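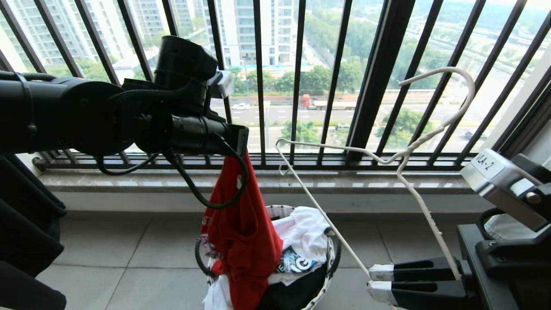
Call for participants: open day at the Imlow robot laboratory

Our laboratory is looking for people who want to take part in our open day on Saturday, December 5, 2020. We work on household tasks for robots with two arms, mostly clothes: hanging, folding and sorting. On this day we show the work to visitors from the neighborhood, and we would like to have participants who try it with their own hands.

What you will do

You will sit at the control station and guide the two arms while they put a shirt on a hanger. One of our team members sits next to you all the time. Each person has 27 minutes at the station, and after this we ask you to fill in a short form of 2 pages. We want to know what was easy, what was tiring, and at which moment you wanted to stop. Critical answers are very welcome.

Groups are small, four persons in each. While one is guiding, the others can watch from behind the yellow line and ask questions to Deisy Valderrama, who leads the demonstration.

Who can apply

You must be 18 or older and able to sit and use both hands for the full time. Experience with robots is not needed. We would be especially glad to hear from people who do a lot of laundry at work, for example in hotels or care homes. If you already took part in our test in March, please leave the place to another person this time.

Practical things

The laboratory is on the second floor of the Fragkou building, entrance from the parking side. There is an elevator. Please wear a mask, tie long hair back, and take off rings and bracelets before you start. Coats and bags stay in the office.

Participation is not paid, but we return the cost of your bus or train ticket — please keep it and bring it with you.

How to apply

Write to Hiyori Ikeda through the contact form on the Imlow page. Give your name, your age and the part of the day which is better for you, morning or afternoon. We answer every message, also when the groups are already full.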